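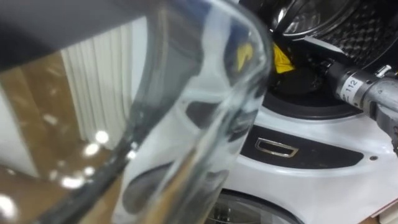
Trillurard: Review of the Settlement Expansion

Reviewed 11/2/20

Trillurard is an online role-playing game in which players gather materials, build settlements and trade goods across a shared map. This review covers the Settlement Expansion, released in July, and was prepared after 29 hours of play on a standard account.

Crafting and Trade

The expansion adds two port towns, Muvville and Trinitstead. Each has its own market, and prices are no longer shared between them. Iron sold in Muvville may bring a better return in Trinitstead, but the road between the towns passes through open territory, where cargo can be lost. Players who prefer a quiet evening may hire a guard for a fee.

Crafting queues now hold five items instead of three. The change is welcome, although the menu still closes whenever the player's character is attacked. 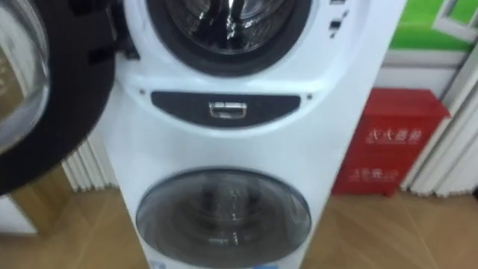 Guilds and Housing

Guild leaders may assign separate permissions for storage, construction and taxes. The Bondarchuk guild hall, the largest building available, requires a considerable supply of stone and is not practical for small groups. Furniture placement remains awkward, and items cannot be rotated once set down.

Performance

The client disconnected twice during the review period, both times while entering Trinitstead. No items were lost. Loading times were otherwise acceptable.

Recommendation

The expansion is recommended for established players with an interest in trade. New players should complete the starting region before purchasing it.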